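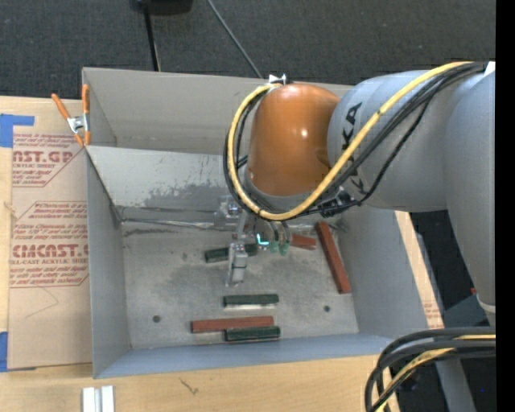
Grasero folding room divider

Equipment for hire > Furniture and partitions > Grasero

The Grasero is a free-standing, fabric-covered divider for use in halls, studios, waiting areas and shared offices. It is supplied by Drosex on short-term and long-term hire, and may also be bought outright. Each divider is made up of 4 hinged panels on lockable castors and folds flat for storage against a wall.

Intended use

The Grasero is suitable wherever a large room must serve more than one purpose in the course of a day. Customers use it to create interview spaces, to screen a serving area from a dining area, and to give some privacy at vaccination and blood donation sessions. It reduces the carry of ordinary conversation between neighbouring groups. It is not a soundproof wall and should not be relied upon where confidential matters are discussed – for such cases please see the Javuser enclosed booth.

The divider is for indoor use only. It must not be placed across a fire exit or used to narrow an escape route.

Description

The panels have a steel frame, a felt core and a woven polyester cover on both sides. Covers are held by a zip along the lower edge and can be removed for washing at 30 degrees. The standard colours are slate, oatmeal and moss. A wipe-clean vinyl cover is available for clinical settings and is charged at the same rate.

Hinges turn through the full range in either direction, so the divider may be set up as a straight screen, a corner or a zigzag. A straight run must always be fitted with the stabilising feet provided. Two dividers may be joined end to end with the Ryu linking strip, ordered separately.

Specification

Height: 1.8 m
Length when open: 3.2 m
Width when folded: 0.9 m
Weight: 42 kg
Castors: lockable, non-marking
Fire rating: certificate supplied with each delivery
Minimum hire period: 2 days
Notice required for cancellation: 7 days

Setting up

The divider should be moved by two people, in the folded position, with the retaining strap fastened. Once it is in place, lock the castors on the end panel, release the strap and walk the remaining panels out one at a time. Lock each castor as you go. Pulling from the top rail puts strain on the hinges and is the most common cause of damage. Set-up normally takes some 4 minutes.

Where the floor is uneven, the feet may be adjusted by hand. Posters and notices can be pinned to the fabric, but adhesive tape and hook-and-loop dots leave marks and may lead to a cleaning charge.

Delivery and collection

Delivery is to the ground floor. Upper floors can be served where there is a lift with a door at least 1 m wide, and this should be stated on the order form. Our drivers will place the divider in the room but do not assemble it unless this has been agreed beforehand.

Morning deliveries are made between 8.00 and 12.00. Demand is heavy in September, when many evening classes begin, and early booking is advised.

Care and damage

Please return the divider dry and with both feet in the canvas pouch. Light soiling is expected and is not charged. Torn covers are charged at replacement cost, as shown on the price list sent with your quotation. Items bought outright carry a guarantee on frame and hinges; castors and covers are treated as wearing parts. Faults found on delivery should be reported the same day – an exchange will be arranged at no cost to the customer.

Long-term hire

Hires of 90 days or more are charged at the reduced rate and include one change of covers. The agreement may be extended in writing at any point before it ends.

Enquiries

Hire and availability: Soon-im Seok, Bookings Office
Purchase, spare parts and fire certificates: Jae-hoon Woo, Technical Supply

Related items

Javuser enclosed booth
Ryu linking strip
Replacement covers, standard and vinyl
Stabilising feet, pair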